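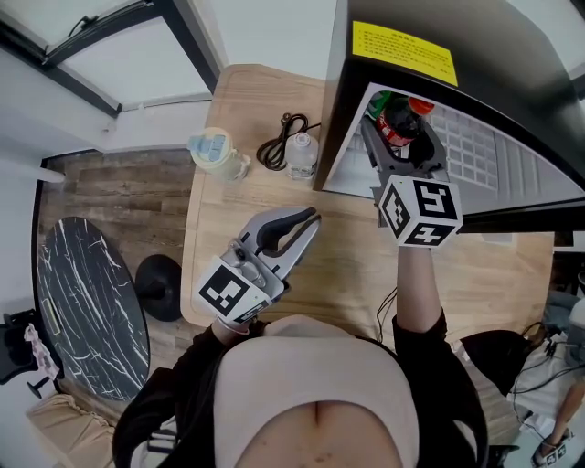
kuusk_ronja wrote:
Before anyone records more fridge episodes, I would fix the start pose. In the last batch the left gripper begins wherever the operator happens to hold it, and the policy picks up that variation as if it meant something.

Ezequiel Cuautle wrote:
Disagree. The variation is cheap and we want it. What I would fix is the grasp label. "Bottle, closed fingers, inside compartment" should be its own segment, separate from the reach. Right now both sit under "pick".

ymarchuk wrote:
Splitting the label is fine with me. My concern is tracking. The cubes are seen from the head view, and when the right hand goes into the mini fridge the wrist can roll far enough to hide the marker faces. I went through 36 episodes from January and dropped 14 for pose gaps longer than our limit. All 14 were compartment tasks.

kuusk_ronja wrote:
Were those gaps at entry or at the grasp?

ymarchuk wrote:
Mostly on the way out. At the grasp on the cola bottle the cube is in plain view, as in the first post. I would expect trouble once the operator pulls back and turns.

Malou S. wrote:
Then interpolate. A short gap on a slow retreat is not a reason to throw out the whole episode.

ymarchuk wrote:
We tried that in the Clesteck set. Interpolated wrist paths clipped the door frame on replay — 2 cases, both bad. I'd rather drop them.

Ezequiel Cuautle wrote:
Two cases is thin evidence. Keep them, flag them, train with and without.

bcontreras wrote:
Separate point: the other bottle behind the cola. If the target is always the one in front, we are teaching "nearest", whatever the prompt says. Swap the order between episodes and log which cap color was the target.

kuusk_ronja wrote:
Agreed on swapping. I still want a fixed start pose for half the set so we can compare.

Ezequiel Cuautle wrote:
Half is acceptable. Not all.

This site uses cookies to keep you signed in. Accept | Settings

© Bikton Forums | Contact | Back to top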